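Print | E-mail this page

Our site uses cookies to remember your login and your garden zone. By continuing to read you accept this.

Growing a 105-day winter squash in a short season - can it be done?

Kiri Pryor
Posted Thursday, April 23, 2020

Hi everyone! First-time poster, longtime reader, and I am so excited about squash this year that I have to ask before I mess it up.

We moved up to Dastdale last fall, which puts us at 2,000 feet, and the neighbors tell me frost can hang on into the first week of June. My aunt mailed me a packet of Arkeck squash seed from her garden down in Stumville (if you've never tasted one baked with butter and a little salt, please find one, they are wonderful). The packet says 105 days to maturity. I've been counting on the calendar and it looks awfully tight before the September frosts come.

So what should I do? I could start the seeds indoors, but my grandmother always said squash hate being moved and you should only ever sow them in the ground. Does the 105 days count from planting the seed or from when you set the plant out? And do I soak them first? I have a sunny south wall, one raised bed by it, plenty of compost, and a big roll of black plastic that came with the house. I really, really want squash for Thanksgiving!

Also my aunt grows hers right next to her zucchini and says it makes no difference. Is that true? I'd like to grow both.

Lindsay Rutherford

Yes you can. Start inside in May. Mine always get transplanted and they do fine. Don't soak, they rot.

Beverley Ashby

Oh, you picked a good one! I've grown Arkeck for years and it's the squash I'd keep if I could only keep one. The skin is a bit of a fight with a knife but the flesh is so sweet and dry, and it makes the best pie filling going. You can absolutely get it to ripen where you are. I garden a little lower than you but in a frost pocket, so my season isn't much longer than yours.

First, the 105 days. On squash packets the count usually runs from direct sowing in warm soil, but seed companies aren't consistent, and with a hand-me-down packet you can't ask. I'd treat it as a number from a nice warm valley garden. Your nights will be cooler than Stumville's and squash just sit there and sulk on cool nights, so give yourself a cushion of a couple of weeks if you can.

Your grandmother is half right. Squash don't hate being moved, they hate having their roots messed with. If you sow in a big enough pot and get them out before the roots start circling, they hardly notice. Here's how I do mine:

Sow in the middle of May, one seed per 4-inch pot, an inch deep. I lay them on their side but I've put them in every which way and they all find the top. Keep the pots warm, the top of the refrigerator is great, and move them to your brightest window the minute you see a green loop coming through. Don't start them in April! I know it's tempting, I've done it, and what you get is a long floppy thing with yellow leaves that sulks for weeks after a younger plant has passed it by. Three weeks from sowing to planting out is plenty.

About soaking, I don't agree with Lindsay completely. An overnight soak is fine, and old seed with a hard coat seems to come up a bit quicker for me. What rots them is soaking for 24 hours or more and then putting them in cold wet dirt. If your potting mix is warm and just damp you can skip it.

Now the fun part, which is that roll of black plastic. Lay it over the raised bed now, today if it isn't raining, and weigh down the edges with rocks. Get the bed good and wet first. By planting time the soil under it will be so much warmer than the rest of your yard that you'll want to go put your hands in it. Then cut an X where each plant goes and leave the plastic down all summer. You'll have hardly any weeds either. Slip a soaker hose underneath before you plant, since the rain won't get through very well.

Harden them off for a week, a few hours outside in the shade to start, then longer. When you plant, tip the pot, let the whole root ball slide into your hand, and set it in at the same depth it was growing. Water well. If a cold night is coming, throw an old sheet over some hoops or buckets so it doesn't rest on the leaves, and take it off in the morning once the sun is on the wall.

Space is the other thing. Arkeck runs. Two plants will fill your bed and go looking for the neighbor's. Let the vines go over the side and onto the grass, they're happy there.

In early August pinch the growing tips off and take off any baby squash smaller than a tennis ball. It hurts, I know! But those little ones will never make it before frost and the bigger ones will size up so nicely once they're gone. Pick when the stem has gone corky and you can't dent the skin with a fingernail. Leave a couple inches of stem on and never carry them by it.

Shayne McPhee

Agree with everything Beverley wrote except I use peat pots and plant the whole thing. Tear the rim off though or it wicks the water out.

On the zucchini, your aunt is right as far as this year's eating goes. The fruit comes from the mother plant whatever pollen lands on the flower. The trouble only shows up if you save seed. Arkeck is a maxima type as far as I know and zucchini is a pepo, so even then those 2 shouldn't cross much at all. Another maxima like a Hubbard or buttercup nearby is a different story. I grew out some saved seed once that had a Hubbard for a father and got big gray warty things that tasted like wet cardboard. The chickens loved them.

If you want to save seed, tape a female flower shut the evening before it opens, do a male one too, then in the morning pull the petals off the male and dab it on the female and tape her shut again. Tie a bit of yarn on the stem so you know which squash it is. It's a great thing to do with kids, mine used to fight over who got to be the bee.

One more tip for up high: bees are slow to get going on cold mornings, so hand-pollinating the first few flowers is worth it even if you don't care about seed. You'll gain a week easily.

Kiri Pryor

You are all amazing, thank you! Plastic is down as of this morning and the rocks are on. I'm going to sow on the 15th and do half soaked and half dry to see who wins. My neighbor Yhon Huamán says he'll take any extra seedlings, and he's promised me some of his Osman beans to run up the wall behind the bed.

Beverley, do you cure yours outside or in? I was thinking of the back porch, but it gets chilly out there by the end of September.

Beverley Ashby

In, for you. Somewhere warm and dry with air moving, 10 days or so, and turn them over halfway through. I set mine on newspaper in the spare bedroom and my husband complains that we can't have company until October.

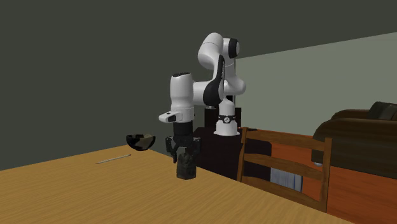 After they're cured they want it cooler, 50 to 55 degrees, and not touching each other. Wipe them down with a dry cloth and check the bottoms every couple of weeks. A good one keeps until March and gets sweeter as it goes, so try to hold one back past Thanksgiving. And please come back and tell us how the soaked ones did!

Contact us | Copyright 2020, all posts belong to their authors | Back to top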